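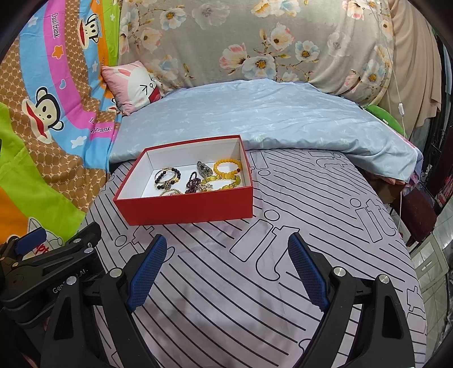 Figure 3. Hand-held gripper at an open jewelry box.

3. Planning your purchase

Work through this section before you send an order form to Mirton. It applies to the Birkico hand-held gripper and its finger pads.

3.1 Set the task list

1. Write down the objects the gripper will handle. Small items such as beaded bracelets and thin chains go on a separate line from boxes and cloth.
2. Note the surface for each task - bed, table or floor.
3. Decide how many sessions you need. The Kokus starter plan covers 300 sessions and the extended plan covers 400.

Note: Sessions do not carry over from one plan to the next.

3.2 Set the budget

1. Enter the price of each gripper on line 1 of the worksheet.
2. Add one spare set of pads per gripper. The part number is 273.
3. Add storage and shipping. Panicker ships grippers and pads in separate cartons, and each carton is billed.
4. Add the cost of the task objects. Low-cost jewelry is suitable.

Caution: Do not use valuables or borrowed items as task objects. Loss and damage are not covered under the plan.

Figure 4. Bracelets grouped at both sides of the box. 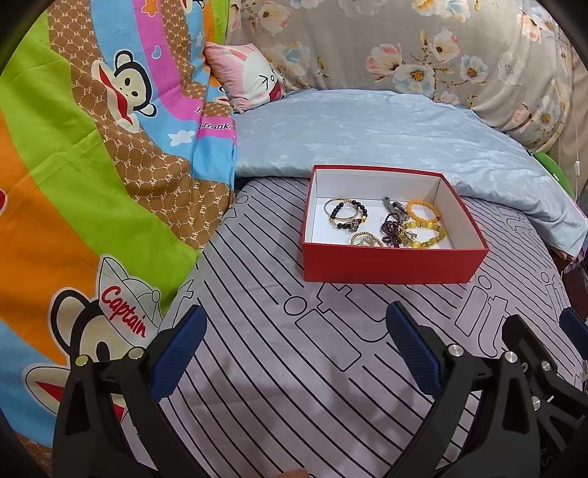
3.3 Place the order

1. Check the worksheet total against your approved amount.
2. Fill in form 111 and attach the worksheet.
3. Keep a copy. You will need the order number to register each gripper (see section 4).

Prices in the worksheet are valid until 30 November 2024.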